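Section 4: Removing and Refitting the Processor

This section applies to Triltine server boards supplied under part number 3778. It should be read in full before any work is started. Work on the processor socket must be carried out only by staff who have completed the Nulelstead bench safety course or an equivalent approved by the site.

4.1 Before you begin

The following items are required: the screwdriver from the Urnia service kit, an earthed wrist strap, lint-free cloths, isopropyl alcohol, a tube of thermal paste and an anti-static tray with a lid.

CAUTION: Disconnect both power cables and wait 12 minutes before opening the chassis. The heatsink may remain hot after the server has been shut down.

1. Place the board on an anti-static mat with the memory slots to the left of the socket.

2. Connect the wrist strap to the earth point on the bench.

3. Record the position of each fitted memory module on form 1827. Modules need not be removed unless they obstruct access to the socket.

4.2 Exposing the processor

4. Loosen the heatsink screws in diagonal pairs, half a turn at a time, until all are free.

5. Twist the heatsink gently to break the bond of the paste, then lift it straight up. Do not lever it against the board.

6. Inspect the processor in its socket. A cloudy film of old paste on the silver heat spreader is normal at this stage and should be left in place until step 10.

Note: The metal retention frame has raised lugs with threaded holes. The lug at the upper right-hand corner stands beside a small white triangle printed on the board. Use this triangle as the reference point when following the remaining steps.

7. Bring the screwdriver to the right-hand lug from the side, keeping the shaft clear of the capacitors and the row of black inductors above the socket.

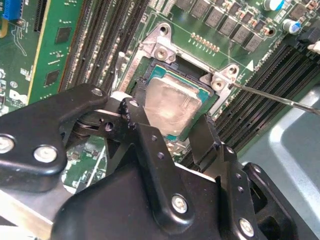 4.3 Releasing the retention frame

8. Release the fixing at the right-hand lug first, followed by the remaining fixings in the order given on the chassis label. Support the frame with the free hand throughout.

9. Raise the frame fully. Lift the processor vertically by its edges and place it in the tray. Cover the open socket at once.

CAUTION: Do not touch the contacts inside the socket. Damage to the contacts is not covered by the Takeda service agreement.

4.4 Cleaning and refitting

10. Wipe the heat spreader with a cloth dampened with isopropyl alcohol, working from the edges towards the centre. Repeat with a clean cloth until no residue is transferred.

11. Allow the surface to dry. Align the marked corner of the processor with the corresponding mark on the socket and lower it into place without applying pressure.

12. Close the frame and tighten the fixings in the reverse order of removal.

13. Apply fresh thermal paste and refit the heatsink in accordance with Section 5.

Note: Used cloths should be placed in the lidded waste bin provided for solvents.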